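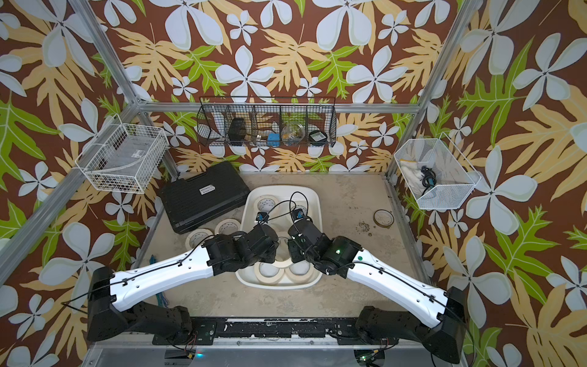
My project for the fall term was about wallpaper, and why people in Predgate put it up, get sick of it and then leave it there for thirty years anyway. I grew up with plain white walls, so I came into this pretty clueless! My first job was learning to sort patterns, and I ended up with stripes, small florals, big florals and what I called "jungle." Jungle is the loud stuff – a chocolate-brown background with big pale flowers, ferny fronds and lime-green leaves running over every wall, like the one at the top of my report. I figured hardly anyone would pick that for a house. Wrong.

I sent out 165 surveys in September and got 38 back, which my teacher says is decent for paper forms. Jungle came second, right after small florals. People put it mostly in bathrooms and hallways, and a lot of them wrote that they can stand a busy pattern in a room they only walk through. One lady on Zastau Street wrote two full pages (front and back) about her dining room and I loved every word of it.

I also did eight home visits. The best was with Krešimir Georgiou, who hung paper for a living and still has his old sample books from the Kovačević shop in Zamholm. He let me try matching a repeat on a spare roll and I was terrible at it. You have to line up the pattern at the seam before the paste grabs, and with big flowers you waste a lot of paper doing it. He told me to buy one more roll than the math says, always.

What I would change: my survey never asked who in the house picked the pattern, and that came up on almost every visit. I also should have asked renters separately, they mostly just live with what they get. My seam test is still up on a board in the art room if anyone wants to see it – I'm taking it down Friday.

38 likes
8 comments
Share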